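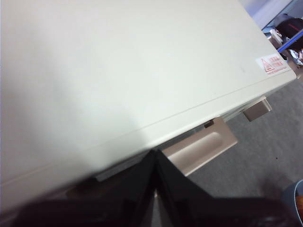 Fig. 1. Gripper at the front edge of the oven casing.

Work and Automation, handout 3. Kitchens and canteens
Notes go with the lecture, won't make much sense without it. Read before the seminar.

Topic today: small food jobs. Warming, fetching, putting a bowl in and taking it out. Who does them now, who does them once an arm does part, what is left over. Case for the whole session is the staff canteen at Tikthorpe (the parcels depot, see handout 2 for the site). Contractor is Birnov. Arm work is on the late shift only.

Why start with a toaster oven? Cheap, everywhere, made for human hands. Doors, dials, racks. Big factory automation changes the building to suit the machine. In a canteen the machine has to put up with what is already on the side. Keep that difference in mind, it comes back in the essay question.

Terms you need
Task: one thing done, e.g. bowl into oven.
Job: the bundle of tasks one person is paid for.
Residual work: what stays with people after the machine takes its share. Often the awkward bits. Often not written down anywhere.

Look at the bowl task closely. On paper it is one line in the shift sheet, "warm late meals". In practice it's a string of small judgements: is the door right down, is the bowl level, does it clear the rack, will what's in it roll. A person does all this while talking to someone. The arm has to get each bit right in turn, and when one goes wrong somebody has to notice.

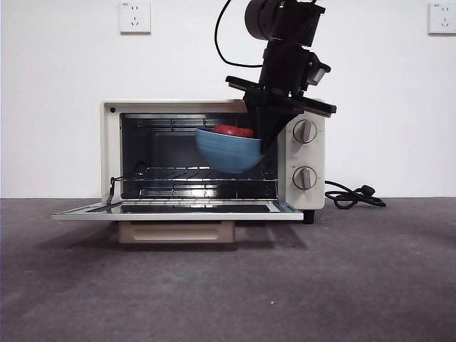

What changed for the staff
Before: two people on lates, one cooking and serving, one clearing. Both warmed meals as and when.
After: still two people. Nobody lost a post. But the clearing job now includes watching the arm, resetting it, and wiping down round it. Title on the rota is the same, pay is the same. Is it the same job? Discuss.

Over the trial the canteen logged 3,541 late meals. Stoppages were logged too, but only the ones long enough to fill in a form for. Short ones (nudge the bowl, press go again) never got on the sheet. So the log makes the arm look better and the staff look less busy than they were. Classic problem with this kind of data, see Menzies on hidden work, chapter 7.

Pace. Staff said the waiting was the odd part. Too short to go and do somthing else, too long to stand there. Management counted it as free time. Staff did not.

Skill. Less handling of food, more reading of a machine. Some liked it. Training was one session in March, mostly safety, very little on what to do when the arm stops halfway.

Who turns the dials? Looks a silly question, is a good one. Time and heat used to be set by whoever was there, by feel and by knowing the person who'd be eating. Now there is a fixed setting. More even results, fewer complaints about cold food, more complaints about dry food. Small loss of say over the work. Add up enough of those and you have a different job.

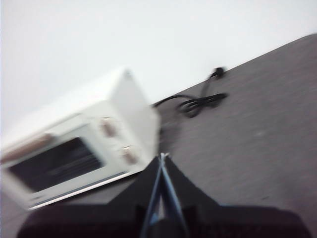 Platetcombe, in the reply printed in the reader, thinks all this is overdone: canteen staff have always had fixed settings of one kind or another, and a recipe card takes away as much say as an arm does. Also says we should ask what people did with the effort saved before we call anything a loss. Fair point. Weak spot is that it takes the effort saved as given, when the Tikthorpe log can't show it either way.

Space and safety
Counter space is a working condition. An arm needs clear room in front of it and people stop putting things down there, so the same amount of stuff goes on less surface. Cables need a place. Plugs need to be in reach of a person and out of reach of the arm. Ask who tidies this and whether it is in their hours.

Stopping the arm: at Tikthorpe either person could do it, no need to ask. Good practice. But every stop over 3 minutes had to be explained in writing, and stops got rarer after that rule came in. Think about why before you read the report's own explaination. 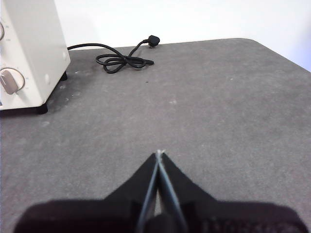 For the seminar
1. Write down every task in a job you have done yourself, paid or not. Mark which ones an arm could take. Then mark what would be left for you.
2. Take the late shift log as described above. What would you add to the form, and who should fill it in?
3. Platetcombe or Menzies? Pick one, half a page, bring it on paper.

Essay question goes up next week. Reader is in the usual place, second copy at the desk if that one's out.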